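Renting a two-arm cell by the month: a conversation with Latov's service lead

Latov does not sell its bench cell. The company, which has its workshop in Rurmont, places the unit with a customer, keeps it running, and takes it back when the contract ends. The product is called Ulora. It consists of two arms, an extrusion enclosure with wall panels, the control electronics, and a software license that covers recording, replay and policy testing.

We spoke with the company's service lead in October, mostly about what the monthly fee does and does not cover. The service lead asked to be identified by role only.

The first question was why a customer would rent. "The arms are the cheap part over two years," the service lead said. "What costs money is the day a servo goes and you have three people waiting. We ship a replacement gripper already calibrated, and the customer swaps it with a hex key." The contract sets a limit of 2 working days for that shipment within the country. Outside it, the limit is 4.

The fee is 988 dollars a month for the standard cell. A fully serviced version, with remote monitoring and scheduled joint inspection, costs 2,093. Most customers start on the lower tier. According to the service lead, those who change tiers usually do so after their first cable failure.

Cables came up several times. The arms carry them on the outside, in guides along the links, with slack left at the wrist. "People ask why we don't route everything inside. We tried it on an early version. It looked better and it took an afternoon to replace one line. Outside, you can see the wear before it becomes an intermittent fault, and intermittent faults are the expensive kind."

The same reasoning applies to the control boards, which are mounted at the front of the table where a technician can reach them without entering the enclosure. Asked whether that leaves them exposed to knocks, the service lead agreed that it does. "We've replaced a few. It's a cheap board. I would take that trade again."

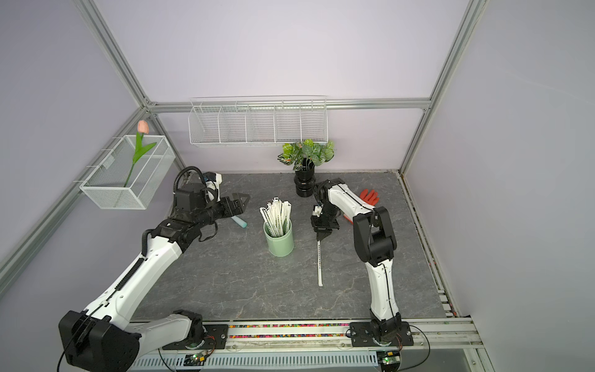

On the question of tasks, the service lead was careful. Ulora is offered for handling small, light items: sorting, placing, passing between arms, and taking single pieces out of a container. Thin objects remain the hardest class. "A flat stick in a bundle is a bad object. It's narrow, it lies against its neighbors, and if you grip it a little off, it rotates in the jaw. Then the far end is somewhere you didn't plan for. With a block you can be sloppy. With a stick, a small error at the grip turns into a large one at the tip."

Latov uses that kind of pick in its acceptance procedure, along with rounded items that tend to roll. The customer's own objects are added before sign-off. The company does not publish a success rate, and the service lead declined to give one for this article. "Any number I give you depends on the cup, the lighting and how full the cup is. We run the test on site with the customer watching, and they keep the log."

Decor and household items are allowed on the table and walls during recording, and the software makes no attempt to mask them. Customers who train their own policies tend to want some clutter. "If the background never changes, the model learns the background," the service lead said. "Move things. Hang things up. Put a plant in."

The enclosure panels come in one color per order and can be exchanged later for a fee. They are there to keep the background even and to block movement in the room. They are not rated as a safety barrier — the manual says so on its first page — and customers remain responsible for their own risk assessment.

We also asked about Paucar, the scripting layer that ships with the cell. It has drawn complaints for thin documentation, and the version we were shown still had several functions described only by name. The service lead did not dispute this. A revised reference is being written, and support tickets about undocumented calls are answered on both tiers at no charge. Paucar logs are saved in an open format and stay with the customer when the cell goes back.

There is no purchase option at the end of the term. "We get asked every month," the service lead said. "If we sold them, we'd be supporting units we can't inspect. I don't want to diagnose a joint by email."

Returned cells are stripped to the frame in Rurmont. Gearboxes and jaws are replaced regardless of hours, and the extrusion is reused. New orders are currently filled from rebuilt units where one is available, and the paperwork states which parts are new.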